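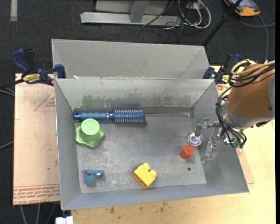 Gönül Ağca wrote to me after my last column to say that teaching a robot by remote control is a waste of a person's day, and that anyone who has steered an arm over a bin for six hours knows it. She would let the machine practice alone, at night, and look at the results in the morning.

I have done those six hours, and I agree they are dull. You move a block, put it back, and move it again. Your wrist gets stiff. By the end of a shift at Lowther I was making worse demonstrations than I had made in the first 16 minutes, and all of them went into the same folder.

I still think she has it wrong. A person reaching for a hairbrush makes a choice about where to take hold of it, and makes a different choice when a toy is lying against the handle. Those choices are what we are paying for. An arm left alone overnight can try a great many grips, but somebody has to tell it which of them counts as a good one, and writing that down is harder than showing it.

My complaint is with how the work is set up. In May we recorded 56 runs before Digby Tuhiwai watched any of them back. He threw out around half. The operator had been dragging objects to the wall first, a habit she picked up on the first morning, and the arm would have learned it from her.

So keep the person at the controls, but for shorter spells. Two hours is plenty. Pay them properly, let them say when a run was bad, and have a second person look at the recordings the same day. Bramumach charges us for arm time whether the runs are any good or not.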